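Workshop notebook, Undlow bench room
Thursday, January 16, 2020
Block sorting and bin turnover, Maihi set

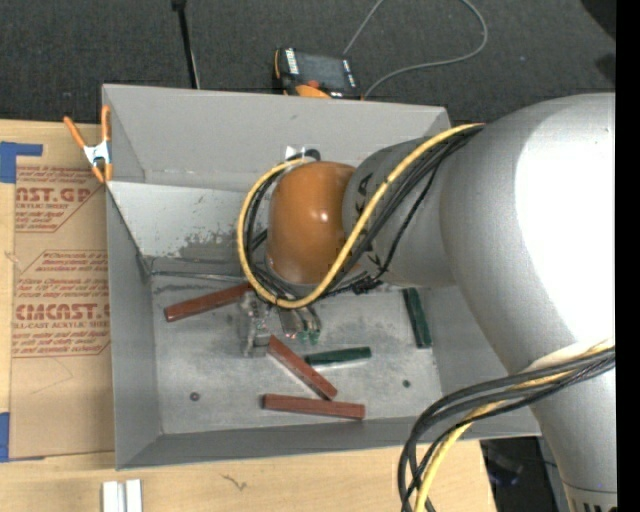
Where things stand

Gray bin is on the light wood table again, in the middle, open top. Red-brown and dark green blocks in it. I want to keep to the narrow rectangular ones for this round and leave the cubes and the half rounds on the shelf until the paint question is settled (see further down).

The set came over from the Rultlow store room in two cartons before the holidays. The packing slip says 51 narrow blocks. I laid them out on the floor yesterday in rows and got 51, so the slip is right and the one everybody was looking for in December was never missing. It was counted with the half rounds. I have crossed it off the shortage list on the door. If you have a copy of the old list in your own notebook, cross it off there too.

Length check

Took 20 blocks from the first carton and put them against the steel rule one at a time. All but two were within a millimeter of each other. The two long ones have a burr on one end where the saw came out. I took the burr off with the sanding block, four or five strokes, and they now sit flush with the rest. Did not touch the faces.

Second carton not checked yet. Somebody should do that before those blocks go into use, or we will be chasing the same thing twice. The steel rule is back in the top drawer. The aluminum one next to it has a bent end and should not be used for this. I put a bit of masking tape on it.

Paint

Red-brown: good. Covers well, corners hold up, no bare spots on the ones I handled. Same paint as last May as far as I can tell from the tin.

Dark green: less good. Four blocks from the first carton have a soft patch on the long face that takes a thumbnail mark. My guess is they were stacked before the second coat had cured. I set those four on the windowsill on a wire rack with a card next to them. Leave them until Monday and try a thumbnail again. If they still mark, strip and repaint, one thin coat, a full night, then the second.

The green is also darker than the sample chip we approved. Under the ceiling light it is fine. Late in the afternoon, with the blinds half down, it gets close to black. I do not think it matters for sorting by hand, but I would like the next batch one step lighter. Wrote the shade number on the lid of the tin so it does not get lost.

The bin

The floor of the gray bin is scuffed. I went over it with a damp cloth and then with a little dish soap, and the marks stayed where they were, so they are in the surface itself and I am not going to spend more time on it. No cracks in the corners. I ran a finger around the inside of the rim and found no sharp edge.

Tried the felt liner from the old Plesto tray. It is quieter, and the blocks do not slide when the bin is picked up, but it bunches at one end as soon as you push a handful of blocks across it, and then they ride up on the fold. Took it out again. If we want a liner it has to be cut to size and fixed at the corners. Double-sided tape might do it. A thin rubber mat might be better. I have not tried either.

A bare floor does have one advantage, the blocks come to rest quickly and you can see the color of each one without moving its neighbors. I would stay with bare for now.

Filling

Tried three ways of putting blocks in, mostly to see which one leaves them piled up.

Tipping from the carton. Fast, but they land in a heap at one end and some stand up against the wall. Also loud. Two of the green ones picked up chips on the corners.

By the handful, from low down. Better. A few cross over each other but nothing stands up. This is what I would use.

One at a time. Tidy, slow, only worth it when the number in the bin is very small.

With 15 in the bin, by the handful, they spread well enough that I could pick out all the red ones first without digging. At 20 I had to move green ones aside to get at some of the red. So 15 is the working number until we have a bigger bin. Write it on the card if you change it.

Sorting and putting away

Red-brown goes in the carton with the red tape, dark green in the one with no tape. I know green tape would make more sense. We are out of green tape. It is on the order sheet, along with a new roll of masking tape and fine sandpaper.

Blocks go into the cartons flat, long sides together, in layers, with a sheet of newsprint between the layers. When they were loose in the carton they rubbed on the way over from Rultlow, and most of the corner wear in this set is from that trip. Fold the flaps, do not tape them.

Stock number for the set is 3,049. It is on the long side of both cartons in marker. The old number is still on the bottom of one of them, ignore it. I have changed it in the shelf book but not on the sheet in the Undlow office, so that still has to be done.

Table and floor

Wiped the tabletop before starting. There was sawdust along the back edge, left from the shelf job I think. It gets into the carpet, and the dark carpet shows every bit of it, so please brush toward the dustpan and not off the back. Ran the vacuum along the wall and under the table. The bag is nearly full and the spares are in the tall cupboard, second shelf.

The table rocks slightly if you lean on the left front corner. Folded card under the foot for now. Needs a proper pad.

To do

Check lengths in second carton.
Thumbnail test on the four green blocks, Monday.
Touch up the two chipped green corners, same tin.
Cut a piece of rubber mat to bin size and try it.
Change stock number on the office sheet.
Pad for table foot.
Green tape.

Cubes and half rounds stay on the shelf. I will start on those when the green is sorted out.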